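Firnitz Desk Tidy Set, reviewed after one long winter of use

Posted by Isla Mudgway, 20/04/2026

I bought the Firnitz set from Storine because my desk had reached the stage where I was eating lunch on top of a bank statement. Three wooden trays, a letter rack, a lidded box for cables and a pen pot. It was £50, plus postage that I have chosen to forget.

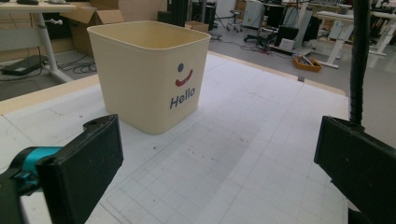
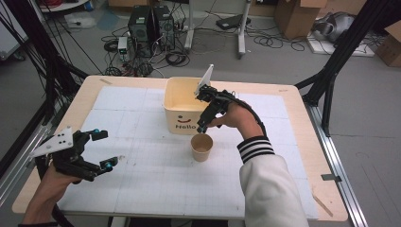
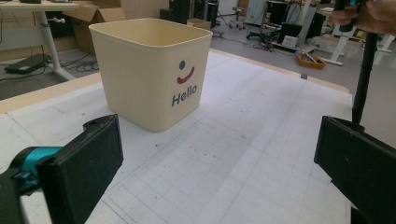 The Firnitz arrives flat, in a carton large enough to suggest furniture, and you put it together yourself with dowels and a small bag of pegs. Mine had one peg too few. I wrote to Storine and a very courteous person called Kusum Dhillon sent me a packet of 155 of them, so if anyone reading this is short of a peg, do get in touch. The trays went together in an evening. The pen pot needed no assembly, and it is the piece I'd hand back first: tall, narrow, black inside, with a mouth so mean that getting a rubber out means emptying the lot. Compare the cream bin with Hello printed on it. It's square, it's open at the top, it gets narrower towards the bottom so your hand goes in easily, and it has a smile on the front. The Firnitz pot has a logo on the front, and the logo isn't pleased to see you.

Now the trays, which are the reason to buy it. They stack without wobbling and they take A4 with a finger's width to spare, so you can lift a sheet out without bending the corner. My last set (a Khoo, wire, bought in a hurry) left a ladder pattern on everything put into it. I sent off a passport form that looked as if it had been grilled.

You're supposed to label the trays In, Out and Pending. There's a sheet of stickers for it. I lasted until the end of the first week, at which point all three were Pending and I peeled the stickers off again. They left no residue, so full marks there.

The letter rack is fine. It holds letters.

The cable box is where opinion divides in this house. It has a slot at each end and a lift-off lid, and the theory is that your extension lead lives inside with all the plugs tucked away. My extension lead doesn't fit. My sister-in-law Mamta Uniyal has the same set and hers does, but she owns one of those slim leads with the sockets in a single row, and she has been quite smug about it. Measure yours before ordering. I keep biscuits in mine, and the slots mean they go soft by the second day.

Finish: pale, slightly waxy, nice to touch. It marks if you put a mug on it. The leaflet says to wipe the ring away with a damp cloth, and I can report that this gives you a larger ring. A bit of furniture polish brought most of it back. The leaflet also has a drawing of a woman sitting at an entirely bare desk, laughing.

Noise, which I hadn't expected to be reviewing. The trays have no felt on the underside, so if you drop a book into the top one the whole tower claps. Kanchan Bajpai, who has the desk opposite mine on the days I go into the office, has asked me not to bring them in. Stick-on pads from any hardware shop sort it out.

Does it work? The surface of my desk is visible and has been since August, with a lapse over Christmas. The paper hasn't gone anywhere, mind you, it's just standing up now. If you want something cheaper, the Bita set has very similar trays in card and no cable box, though I wouldn't trust it near a radiator or a cat.

Trays: excellent.
Letter rack: fine.
Cable box: depends on your lead, or your biscuits.
Pen pot: no.

I'd buy the trays again on their own if Storine sold them that way. They don't. I asked Kusum, who said she would pass it on, and then asked whether I'd received the pegs.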